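Tuesday, June, the glue bench

Third go at the Harju recipe for hide glue. Siyabonga swears by it, though Siyabonga also swears by instant coffee. Soaked the granules overnight in cold water, 2 parts to one by weight, and warmed them slowly in the old Kasside pot, which has a dial marked in numbers that refer to nothing.

Skin formed by ten. Scraped it off, and another formed out of spite. Strained through muslin into the jar marked SOUP (must relabel before lunch).

Glued up 27 test joints in offcut beech. Clamped the lot, ran out of clamps, used the Flitberg catalogue and a brick for the last few. Leave till tomorrow, then break them and see whether the wood goes or the glue does. Last batch the glue went, and went with some enthusiasm.

Eero Mustonen wants to know if it will stand a damp boathouse at Skivport. Told him no. He has asked again in writing.

To do: thermometer that works. More muslin. Ask Siyabonga whether "a pinch of salt" was part of the recipe or a comment on it.

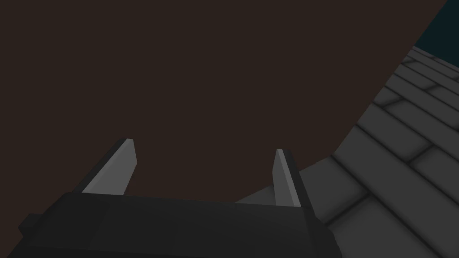
Gripper open, nothing held. Rendered view.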